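Prandville Repair and Reuse Program
Progress report to the Velance Fund, second period

Work since the last report has gone mostly to plan. The Saturday repair sessions are now held at two sites, the Prandville library annex and the Kang Street hall. We ran 17 sessions in the period and took in nearly 52 items at the busiest of them. Lamps, toasters and sewing machines still make up most of what people bring.

Spending on tools is under budget by 9 percent. Rent at Kang Street went up in March, and we have moved money from printing to cover it. The parts order from Dultidico came in short – 13 fuses and a box of switches are still owed.

The evening class on basic wiring is full. A second class will open in the fall if the hall can give us Wednesday.

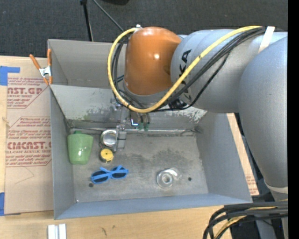

Gray metal bin on a wooden tabletop.

Still open: the insurance renewal, and a decision on whether to accept microwaves. We expect to settle both before the next payment is due.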